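Stuvum Help > Home and Heating > Oil and fuel prices

Why did my heating oil price not go down when crude oil went down?

Posted by Tullio Bortolotti, June 24, 2019

Hello to all. I moved to this country two years ago and it is my first house with an oil tank in the basement, so please be patient if I ask something that everybody knows already.

In May I signed a contract with a dealer named Katico for the next winter. They offered me two plans. One is called "fixed" and the other is called "capped." I took the capped one, because the woman on the telephone explained that if the market price falls, my price falls too. For this I paid a fee of 171 dollars, which I can not get back.

Since then I read in the newspaper that crude oil became cheaper. I called Katico and asked what is my price today, and it is exactly the same as on the day I signed. They told me "the daily price did not go below your cap yet." I do not understand this. Crude went down, so how can the daily price stay above?

I compared with another dealer, Cusolham, and on their website the price for new customers is 28 cents per gallon less than my cap. I feel a little stupid now. Is it legal what they do? And is there something I can write to them so they take it seriously?

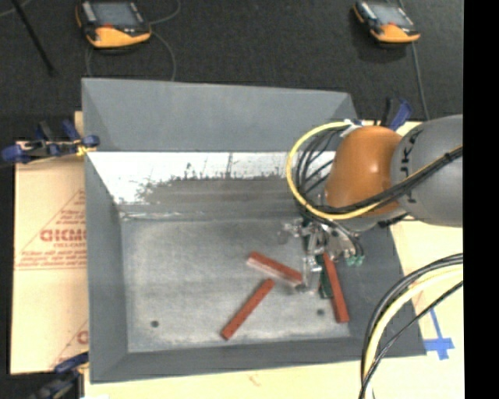

I should add that I did not receive any oil yet under this contract. The tank is still more than half full from the last winter, and the first delivery will be in the fall. So maybe I worry too early, but the fee is paid and I would like to know where I stand.

Thank you in advance for your answers, and excuse my English.

Oğuzhan Avcı
Member, Home and Heating

Dear Tullio, your English is fine, it is my second language also. I had the same discussion with my dealer, so I will try to explain what I learned.

First, crude oil is only one part of what you pay. The dealer does not buy crude oil. He buys heating oil at a terminal, and this has its own wholesale price. After that come the transport, his trucks, his office and his profit. Crude can go down in one week and the wholesale price of heating oil can stay where it was, for example if a refinery is closed for repairs or if the stocks are low. In the other direction it also happens, but then of course we do not write to forums.

Second, please take your contract and look for the words that say how the "daily price" is made. This is the most important sentence in the whole paper. There are two common ways:

The price is connected to a published wholesale price, plus a fixed amount per gallon. Then you can check it by yourself.

The price is "the price posted by the dealer on the day of delivery." Then the dealer decides what he posts, and you can only compare with other dealers.

I am afraid you have the second kind, because of what they told you on the phone. It is usually allowed, if it is written in the contract. I am not a lawyer, and the rules are different from state to state, so for the legal part you should ask the consumer office of your state. They answered me in nine days and it cost nothing.

Third, the price of Cusolham. Be careful with this comparison. A price for new customers is often only for the first delivery, and it is often without a service plan and with cash payment. Ask them for the price of the second delivery, and ask for it in writing.

What you can write to Katico is something simple: "Please send me your posted daily price for each day since I signed, and the page of my contract which explains how it is calculated." Be polite and put your account number. When I did this, my dealer called me back the next morning and was much more friendly than before.

And remember that only the price on the day of delivery counts. What happens in summer, when you do not buy, did not cost you anything except the fee.

Yurt
Guest

Caps are a ripoff, I just pay whatever it costs when the tank gets low. Call three places, take the cheapest. Did you check if there's a cancellation charge? Might be worth getting out now, before they deliver anything.

Tullio Bortolotti
Reply to Oğuzhan Avcı

Thank you very much, this is clear. I found the sentence, it is on the back side in small letters, and it is the second kind as you said. I will send the letter tomorrow. To Yurt: yes, there is a charge for cancellation, and it is higher than the fee, so I think I stay with them for this winter.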